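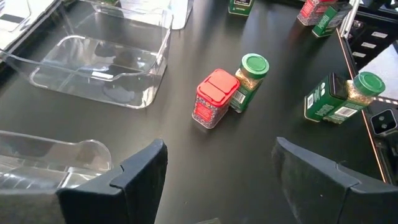

# Drying your own oregano: a very excited thread

**1/** It's June, my oregano is about to flower, and I'm going to talk about it all week. If you've only ever had the stuff from the back of the cupboard, please, please grow one pot of it!

**2/** Cut in the morning, right before the buds open. I go out at 11, when the dew has gone but the sun hasn't cooked the leaves yet. Take the top two thirds of each stem and leave the rest. It comes back like crazy.

**3/** Tie small bunches (small! fat ones go moldy in the middle) and hang them somewhere dark with moving air. Mine go in the hallway, and the whole house smells like pizza for 2 weeks.

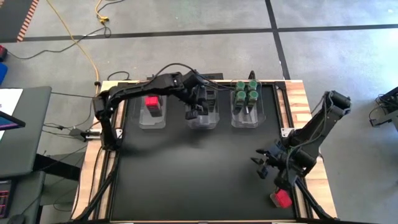 Clear plastic containers, black tabletop.

**4/** When the leaves crackle, strip them off the stems but don't crush them yet. Whole leaves hold their smell so much longer. Crumble them between your palms right over the pan and oh wow, the difference.

**5/** Greek and Mexican oregano aren't even the same family, by the way! Mexican is a cousin of lemon verbena, a bit citrusy, and wonderful in beans. I grow both now and I regret nothing.

**6/** And the name! "Mountain brightness" or "mountain joy," from the Greek. I love that so much I've been saying it to the plant. 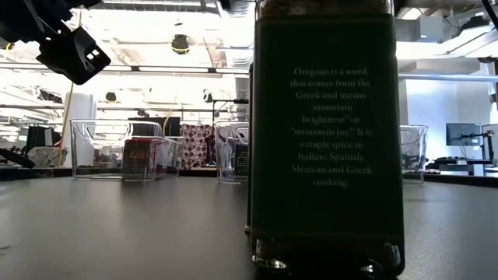

Kojo Eshun asks whether it'll survive on a windowsill, and yes, it will, if the window gets real sun. Let the soil dry out between waterings and pinch the tips so it gets bushy.

**7/** Next up is thyme, on Monday. Same method, tinier leaves, far more swearing. Send me your oregano pots in the meantime, I want to see all of them!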